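Speaker notes: Did the Fitzgerald catalog really build Jomusbridge?
Noreen Madigan, local history evening

Start slow. Let them find their seats.

Everybody in this town knows the story. Lorcan Mac Giolla got off the train with 2 dollars and a coat lined with seed packets, and a few years later he was mailing beans to the whole Midwest. I heard it in grade school. My mother heard it in the same room.

Ask for a show of hands: who was told about the coat?

The coat first. It shows up in the 1931 anniversary catalog and nowhere before that. The early catalogs say he bought his first stock from a dealer, on credit. Read the line aloud. It's dull, and I trust it more for that.

Next, the mailing list. The company claimed 3000 customers in its second year. The post office ledger has 2000 pieces going out that May, and a good share of those were circulars to people who never ordered a thing. A name on a list is a name on a list. (Pause here, someone usually objects.)

The Primis apple. Sold as a chance seedling found behind the Fitzgerald barn. Maybe. Growers in the next county were selling a red apple with the same ripening date and the same trouble with scab, under a different name. I can't prove they are the same tree. Neither could the company prove they weren't, and it was the one charging extra.

The Flokadgate trial ground. Visitors were told every variety was tested there before sale. The field book lists beans, squash and a few melons. No apples at all. Skip the page on squash if we're running late.

What I do believe: he answered his mail, he paid his packers on Saturdays, and he sent replacements when seed failed. There are letters for all of that. Pass around the copies and GET THEM BACK.

Questions. If the grandson is here, let him speak first. If anyone brings up the coat again, ask who has seen it.

Last slide stays up during coffee.
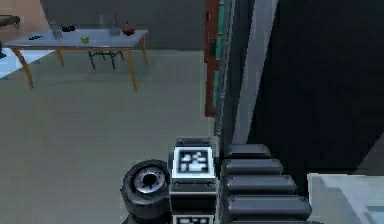 Last slide: table with glassware and a red fruit at the right end. Computer rendering.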